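Can a robot put the lid on?

Washing machines have done one chore well for a long time. They stay in one place and repeat one job. Tidying a kitchen is harder, as every cupboard holds different things.

Take a lid. Your fingers can feel when it is crooked, and you turn it a little without thinking. A machine has to work out where the rim is, how hard to squeeze and when to stop. Shiny metal makes this worse, as bright reflections can confuse its camera.

One way to teach a machine is to show it. A person holds a gripper — a tool with two stiff fingers — and does the job with it while a camera records. A computer then studies the recordings.

The Plimus project at Lurkesent collected 710 recordings of lids and tubs. Its robot was then given 357 tries with containers it knew, and most went well. With 17 new containers it often missed the rim or pushed too hard.

Shop work is much the same. Moving identical boxes is a job some robots can already do. Filling a shelf with mixed jars, bags and bottles is still slow.

So machines can do parts of some chores. A whole kitchen, with no person to help, is still too difficult for most of them.

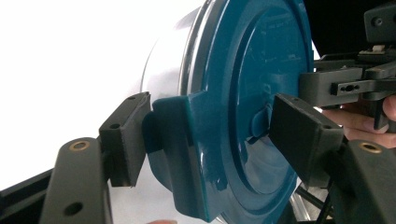

A hand-held gripper with its two pads on a teal lid.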